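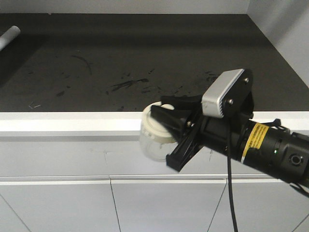
Receive Noise on a Short Loop and a Long Wire at 80 Meters
Project report, Radio Techniques course
Group: Arvid Backlund, Edvin Holmgren, Britt-Marie Kristiansen
Supervisor: Sixten Halvorsen

1. Background
The club station at Nendar has an end-fed wire for transmit and receive. In the evening the noise on 80 meters is often strong enough to cover weak stations. We wanted to find out if a small receive loop would give a better signal-to-noise ratio, even though it delivers a much weaker signal.

2. Equipment
The loop is a single turn of coaxial cable on a wooden cross, with a Matard preamplifier at the feed point. Power goes up the coax through a bias tee. The wire antenna was left as it was. Both feed lines go to a coax switch next to the receiver, so we could change antennas while listening to the same station.

We used a receive bandwidth of 300 Hz for all readings and turned the AGC off. Audio level was read on a Barovis meter. Arvid wrote a short script to log the readings.

3. Method
For each station we took a reading with the signal present and one in a gap between transmissions, first on the wire and then on the loop. The loop was turned by hand for the lowest noise before each pair of readings. All readings were made after 9 p.m. in October.

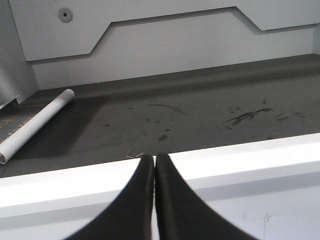 Fading was the main difficulty. A signal could drop between the wire reading and the loop reading, so we repeated each pair and used the average. Stations that faded too deeply were left out of the table.

4. Results
The loop gave a better ratio on most stations, typically by more than 2 dB. The gain was largest when the noise came from the direction of the Boström building, where the null was easy to find. On quiet evenings the two antennas were close to equal.

5. Sources of error
The loop stands near the wire and may pick up noise from it. We did not disconnect the wire during the loop readings. Britt-Marie suggests adding a relay that opens the wire feed, and the next group could start with that.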